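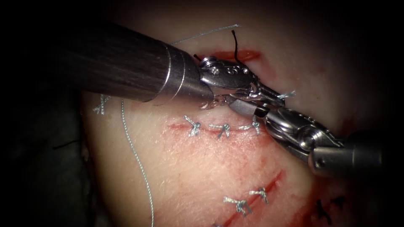
## 3. The Build

We put the rig together in a shared workshop in Zakville over the spring, with most of the heavy work done by April. Two arms carry surgical instruments with jointed wrists, and both reach over a single suturing pad. Fernanda Pinheiro wrote the control code, and Aníbal Macedo did nearly all the wiring (and then, very patiently, did it again!).

### 3.1 Practice pad and thread

The pad is the pale, rounded kind used for teaching, and we were delighted by how much we could learn from one. We keep old stitches in place while new ones are tied, so the arms have to work among knots and trimmed tails, as shown in Figure 1.

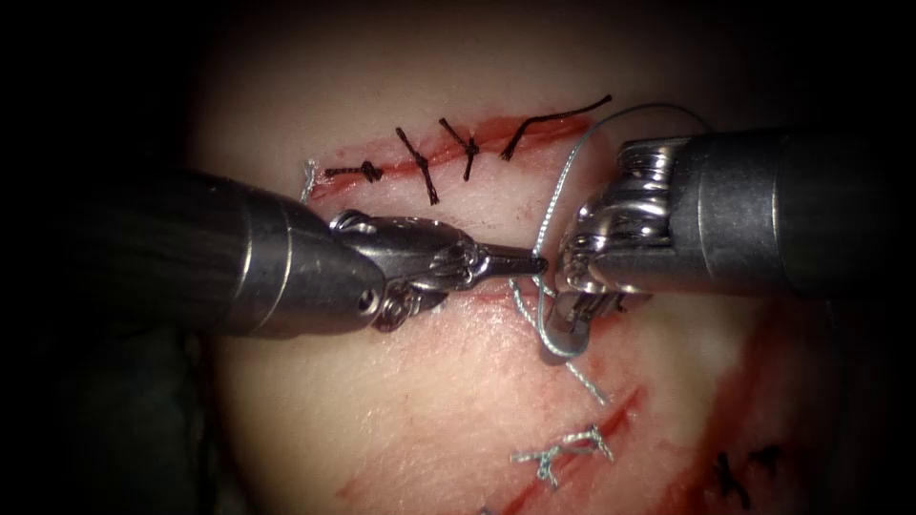

*Figure 1. Both instruments over the pad, with light blue-gray thread in the jaws of the right one and black sutures along the upper incision.*

Passing the thread was the part we enjoyed most. Our log holds 160 attempts, each started by hand from the Loureiro console, and 19 were stopped early by the operator. A session lasted around 2 hours.

### 3.2 Cabling

Cabling took far longer than the arms did. Power and signal lines share the space by the bench, and Cristóvão Neves suggested checking each one by hand before every session. We adopted this at once and still do it.
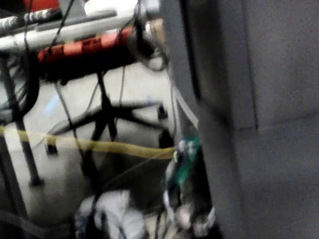

### 3.3 Wrist camera

Each recording pairs the view over the pad with one from a small camera at the wrist. The wrist view blurs when the arm moves quickly, so we drop those stretches before training.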